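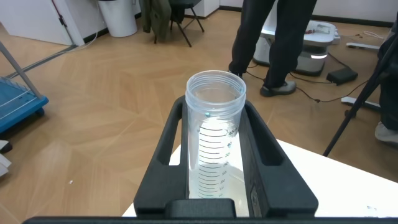

빌레크, 2023년 3월 31일

투명 눈금컵은 얼마나 정확할까: 생활 속 부피 측정 프로젝트 보고서

작성: 케르타나 아이엔가르, 세라이나 그루버
지도: 루츠이우스 하슬링거 선생님

1. 시작하게 된 계기

우리 조는 원래 빵 반죽의 발효를 주제로 잡으려고 했다. 그런데 예비 실험에서 같은 레시피로 만든 반죽이 조원마다 너무 달랐다! 밀가루는 저울로 쟀으니 의심이 가는 것은 물이었고, 물은 모두 눈금이 인쇄된 투명 플라스틱 컵으로 쟀다. 그래서 반죽은 잠시 접어 두고 컵을 먼저 조사하기로 했다. 처음에는 좀 시시한 주제가 아닐까 걱정했는데 하다 보니 발효보다 훨씬 재미있었다.

2. 컵 살펴보기

우리가 고른 컵은 원통형이고 위쪽 입구에 나사산이 있다. 앞면에는 가는 검은색 가로선이 긴 것과 짧은 것이 번갈아 인쇄되어 있고, 선 오른쪽에 작은 숫자가 붙어 있다. 숫자는 50씩 커진다. 150, 200, 250으로 올라가서 400을 지나 450 언저리까지 읽힌다. 입구 바로 아래에는 작은 청록색 점이 하나 있어서 우리는 이 점을 컵의 앞면을 맞추는 기준으로 삼았다. 컵을 돌려 놓고 읽으면 눈금이 뒤집혀 보이기 때문에 기준점이 있으니 정말 편했다.

컵이 투명하다는 점도 생각보다 중요했다. 흰 탁자 위에 놓으면 아래쪽이 밝아져서 검은 선이 또렷하게 보인다. 반면 나무 바닥이 뒤에 비치는 각도에서는 바닥 무늬와 눈금이 겹쳐 눈이 금방 피곤해졌다. 우리 교실 바닥은 쪽마루가 큼직한 기하학무늬로 깔려 있어서 특히 그랬다. 그래서 이후의 측정은 모두 흰 배경에서 했다.

3. 측정 방법

기준값은 전자저울로 정했다. 물 1mL를 1g으로 보고, 빈 컵의 무게를 뺀 다음 물을 부었다. 네 명이 번갈아 물을 부었고, 붓는 사람은 저울 화면을 보지 않았다. 저울은 세라이나가 읽고 기록은 케르타나가 맡았다. 나머지 두 사람은 다른 조에서 와 준 델리아 다사와 넥타리오스 델리야니스이다. 목표 눈금은 200, 300, 400 세 가지로 했다. 예비 측정과 본 측정을 합쳐 모두 134번을 쟀고, 그중 30번은 예비 측정이라 분석에서 뺐다.

눈높이는 두 가지로 나누었다. 하나는 선 채로 컵을 내려다보는 방법이고, 다른 하나는 무릎을 굽혀 눈을 수면과 같은 높이에 맞추는 방법이다. 넥타리오스는 키가 커서 무릎을 굽히는 쪽을 몹시 싫어했지만 끝까지 해 주었다.

4. 결과

가장 크게 차이가 난 조건은 역시 눈높이였다. 서서 내려다본 경우 400 눈금에 맞췄다고 생각한 물이 저울에서는 390g에 그친 일이 여러 번 있었다. 위에서 비스듬히 보면 컵의 앞면 눈금과 안쪽의 수면이 어긋나 보여서, 물이 아직 선에 닿지 않았는데도 닿은 것처럼 느껴진다. 교과서에서 시차라는 말을 배울 때는 그냥 외웠는데 숫자로 직접 나오니까 다들 소리를 질렀다!

눈높이를 맞추자 네 사람의 값이 눈에 띄게 모였다. 다만 200 눈금에서는 두 방법의 차이가 들쭉날쭉해서 뚜렷한 경향을 찾지 못했다. 물을 붓는 속도도 영향을 준 것 같지만 따로 통제하지 않았으므로 이 보고서에서는 다루지 않는다.

또 하나 흥미로웠던 것은 수면의 모양이다. 물은 컵 벽을 따라 살짝 올라가서 가운데가 오목해지는데, 델리아는 처음에 가장자리를 읽고 있었고 나머지 셋은 오목한 바닥을 읽고 있었다. 중간에 기준을 통일하느라 300 눈금 측정은 처음부터 다시 했다. 거의 한 시간이 더 걸렸지만 다시 하기를 잘했다고 생각한다.

5. 아쉬운 점과 다음 계획

컵을 한 종류만 썼기 때문에 결과가 이 컵만의 성질인지 알 수 없다. 인쇄된 눈금 자체의 오차와 사람이 읽는 오차를 나누어 볼 방법도 아직 없다. 하슬링거 선생님께서는 실험실용 메스실린더로 물을 정확히 잰 뒤 컵에 옮겨 붓고 눈금을 읽어 보라고 조언해 주셨다. 토나흐에 있는 자매 학교에서도 같은 실험을 해 보고 싶다고 연락이 와서, 8월에 서로의 기록표를 바꾸어 보기로 했다.

그다음에는 드디어 빵 반죽으로 돌아간다. 이번에는 모두 무릎을 굽히고 물을 잴 예정이다.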